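Search posts, people and tags
Rafail Panagiotou
April 21, 2023

I have now read the whole Renivlow "climate friendly delivery" page, including the footnotes, and I have questions. Thread, probably a long one.

For anyone who hasn't had the emails: you tick a box at checkout, pay a bit extra, and your parcel becomes "carbon neutral". Your parcel. The van is the same van.

First thing I wanted to know was what a parcel is supposed to emit in the first place. The page gives one figure, 1872 grams, for a "typical home delivery". Typical where? I live up a hill outside Pliltton. My sister is in a flat over the depot, near enough. Same 1872 grams for both of us, apparently.

I wrote and asked. Got a reply quite quickly, credit where due. It said the figure was "modelled on representative journeys". I asked which journeys. No reply to that one yet.

Second thing: where the money goes. It pays for tree planting at a place called Staltutari. 3000 trees so far, says the banner. Lovely photo of a sapling and somebody's glove.

How many of the 3000 are alive? Planting figures are easy to produce. You count what went in the ground and stop there. I've put in hedging whips myself, well watered and with guards on, and still lost a fair few in the first summer.

The footnote says losses are "expected and accounted for". Accounted for how? If they plant extra to cover the dead ones, say how many extra. If they go back and replace them, say when. It's one sentence of work for whoever writes the page.

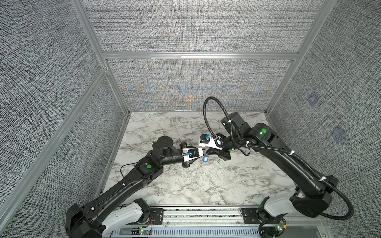 Then there's timing, which bothers me more than the rest. The van burns its diesel this week. A tree the size of a pencil takes decades to soak up anything much. Yet the confirmation email tells me my order "has been neutralised". Past tense! It was still sitting in the warehouse.

Someone will say it's better than doing nothing. Maybe. But if ticking the box makes people feel fine about ordering three times a week instead of once, I'm not sure it is better, and I can't find any sign that Renivlow has looked at that.

A few people have pointed me at Żak, who do a similar scheme. I had a look. They do at least publish a map and a survival count, plot by plot, and one plot is frankly dreadful: 114 planted, 6 left. I trust them more for printing that. I still wouldn't call the parcel neutral.

What I'd want to see from any of these firms before I ticked anything:

How the grams were worked out, with the distances.

A count of living trees with a year next to it.

Who owns the land and what stops them clearing it later.

What they're doing about the vans.

That last one gets a single line on the Renivlow page. They are "exploring lower emission options across the fleet". I have been exploring going to the gym.

Reply to a couple of messages, since they're the same message: no, I don't hate trees. Plant them, please. Plant them because the hillside needs them and the birds like them. I just don't see what they've got to do with my new kettle lead.

And no, I'm not saying it's a con. I have no evidence of that. I'm saying the page makes a very definite claim and shows very little working, and we'd none of us accept that from a builder's quote.

Someone asked what I do instead. Nothing clever. I keep a list on the fridge and order once a month, slowest delivery, everything in one box if they'll let me. If I'm going into Pliltton anyway I buy it there. I can't tell you how many grams that saves and I'm not going to pretend I can.

Even the one box business is patchy, mind. Last December I picked "send together" and got two parcels on the same morning from two different drivers. Both marked neutral.

Small update before I go and make tea. Renivlow have answered again. The representative journeys are "commercially sensitive". They've also offered me a voucher towards my next order.

I've asked whether the voucher can go on the planting instead. Will post here if they reply.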